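Cahier d'atelier, cellule Varovness
22 juin 2021
Rédaction : Getsemaní Villaseñor

Objet : recalage du portoir numéroté après changement du plateau de base, reprise des points d'approche, vérification en simulation avant de relancer la cellule réelle.

État de départ

Le plateau noir sous les quatre blocs a été remplacé hier (pièce Contreras, l'ancienne était voilée). L'entraxe des blocs n'a pas bougé, mais l'origine du repère portoir est décalée par rapport au bord du tapis. Les poses enregistrées dans le fichier Erketti sont donc toutes fausses de la même quantité, sauf celles du petit portoir bleu, qui ont leur propre repère et qu'il ne faut pas toucher.

Ancien décalage en X conservé en commentaire dans le fichier. Ne pas l'effacer avant juillet, au cas où on remonterait l'ancien plateau.

Rappel de la numérotation : 4, 3, 2, 1 de gauche à droite vu de l'avant de la table. Le bras est monté derrière, donc dans son repère base l'ordre s'inverse. Erreur déjà commise deux fois, je le réécris.

Simulation, approche du portoir bleu

Modèle de la cellule rechargé avec la nouvelle cote de plateau. Premier contrôle sur la zone la plus serrée, à l'extrémité droite de la table : pince verticale, doigts légèrement ouverts au-dessus des tubes à bouchon violet. Le portoir bleu est en partie derrière la rangée de blocs, ce qui oblige à descendre droit. Toute approche oblique par l'avant passe trop près du bloc 1.

Point d'approche remonté de 9 mm. Vitesse de descente inchangée. L'ouverture des doigts est laissée à la valeur d'origine ; l'élargir ferait toucher le tube voisin.

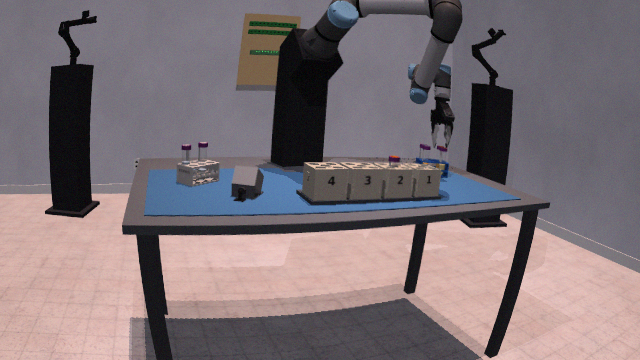
Recalage du repère portoir

Procédure suivie, à reprendre telle quelle sur la cellule réelle :

1. Mettre le bras en position de repli, couple coupé, et vérifier que le plateau est en butée.
2. Monter la pige dans la pince. Celle de l'armoire du fond, l'autre a la pointe émoussée.
3. Toucher l'angle avant gauche du plateau, puis l'angle avant droit. Enregistrer P1 et P2.
4. Toucher l'angle arrière gauche. Enregistrer P3.
5. Recalculer le repère, comparer la norme P1-P2 à la cote du plan. Au-delà de 0,3 mm d'écart, recommencer depuis P1.
6. Rejouer à vide les approches des blocs 4 à 1, à vitesse réduite.
7. Sauvegarder sous un nouvel indice, jamais par-dessus l'ancien.

En simulation, les étapes 3 et 4 sont remplacées par la lecture directe des coordonnées du modèle. Ça ne dit rien de l'état mécanique du plateau, seulement que le calcul est juste.

Paramètres du préhenseur

Effort de serrage : consigne inchangée. J'avais envisagé de la baisser à cause des marques relevées sur des bouchons la semaine dernière, mais les marques viennent des patins, qui étaient usés d'un seul côté. Patins neufs (réf. Trolladent) montés ce matin sur la pince réelle. Compteur de cycles des patins remis à zéro, l'ancien jeu en était à 1184.

Le tube pend avec une légère inclinaison une fois pris. Le modèle la reproduit, et il faut en tenir compte pour l'insertion : la pointe n'est pas exactement sous l'axe du poignet. Correction appliquée dans le repère outil et non dans le repère portoir, pour qu'elle ne s'ajoute pas au recalage.

Simulation, transfert au-dessus des blocs

Tube en prise, contenu jaune dans le bas conique, pointe au-dessus de la zone entre les blocs 3 et 2. Des bouchons orangé et violet dépassent des blocs 2 et 1, c'est le cas à surveiller pour la garde en hauteur. La hauteur de transfert est prise par rapport au dessus des bouchons, et pas au dessus des blocs comme dans l'ancienne version du programme. Vitesse de transfert laissée à 100 % en simulation. Sur la cellule réelle, ne pas dépasser la moitié tant que le recalage n'a pas été validé avec des tubes d'eau.

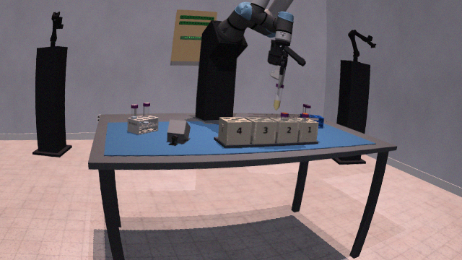 Aranka Hegedűs : d'accord pour la hauteur prise sur les bouchons, mais la correction d'inclinaison a été mesurée avec les anciens patins. Avec les neufs, le tube peut pendre autrement. Je referais la mesure à la pige sur la pince réelle avant de figer le repère outil. Et l'étape 5 ne vérifie qu'un côté, ajouter la norme P1-P3.

Noté. Étape 5 à compléter, mesure d'inclinaison à refaire avec les patins neufs. En attendant, le repère outil reste marqué provisoire dans le fichier.

Reste à faire

Touche des trois points sur la cellule réelle.
Serrage des vis du plateau à contrôler après la première série.
Recommander un jeu de patins, il n'en reste plus en armoire.
Pige émoussée : à rectifier ou à jeter.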